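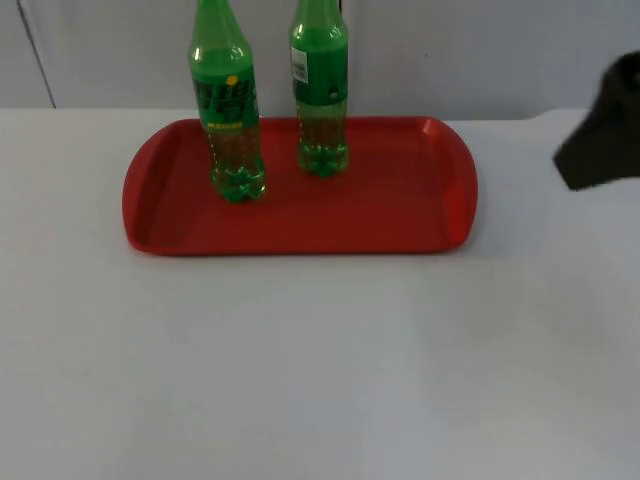

Maj-Britt Söderlund

Welcome, and thank you for wanting to know a little more about us! I run the Vurkbridge School of Table Service together with Sølve Wikström, and between us we have spent more years carrying other people's drinks than either of us cares to add up. We teach people to wait tables, set up a room for a party, look after guests and clear away again without a fuss. Most of our students come to us before their first restaurant job, though we also get hotel staff, church hosts and quite a few parents who have a big family wedding coming and would like to stop worrying about it.

The school began in the back half of the old Jonus bakery, with 3 tables and a coat rack. Sølve had left a hotel dining room, I had left a school cafeteria, and we disagreed on nearly everything (we still do about napkins). What we shared was a feeling that beginners were being handed a loaded tray on a busy evening and left to sink or swim. So we started with the tray, and we start with the tray to this day.

A red serving tray and a couple of green soda bottles on a white table will keep a new class occupied for a good part of the morning. The students set the bottles down and move them, lift, set down again, and then change hands. Soda bottles are tall for their width and the weight inside them likes to travel, so they teach you very quickly where your palm ought to be. We like a tray with a raised lip for this, and we like plastic, and once a student can cross the room and chat at the same time we move on to stemmed glasses. After that come soup plates, which have made grown men go quite pale.

Our main course runs for five weeks, mornings only, starting at 9:30. We keep the groups small enough that Sølve can walk behind each person and mutter, and he does. There is a longer course in October for people who want to run a dining room themselves, covering seating plans, staff rotas, ordering and the art of telling a guest that the kitchen has closed. Both are held in our rooms on Ekström Street, where we moved when the bakery was sold, and where we finally have a proper dish room and a floor that is level from one end to the other.

So far 228 students have finished the main course, and we have served over 1,000 practice lunches to neighbors who are kind enough to sit still and be waited on. If you live nearby and would like to be one of them, please do call — lunch is simple, usually soup and something from the oven, and you may be asked to send something back so that a student can learn how to take it.

We also lend out trays, pitchers and tablecloths to anybody who has studied with us. Ask at the Floner entrance, around the side, and ring twice as the bell is faint.

Come by for coffee any time after the morning class. One of us will be in.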